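Is a small satellite worth the money?

In July our town council of Raltgate voted to give 88 thousand toward Vevine, a small weather satellite. Since then my neighbors argue about it at the bus stop. One side says that the money should go to the road to Sterano, which is in a bad condition, and I understand them – I drive there every week.

But I grew up in a farming family and I remember how a wrong forecast cost us 200 trees in one night. If Vevine can warn the growers a few hours earlier, then for me it is not a luxury. People speak of space as if it is something far from our life, and then they look at the weather on the phone.

What I don't like is that the plan has 500 pages and no short version. 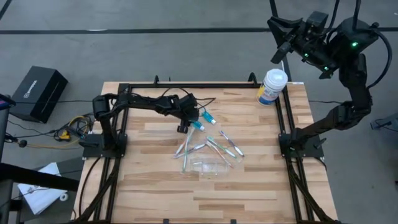
I have read the first 200 and I will write again when I finish the rest.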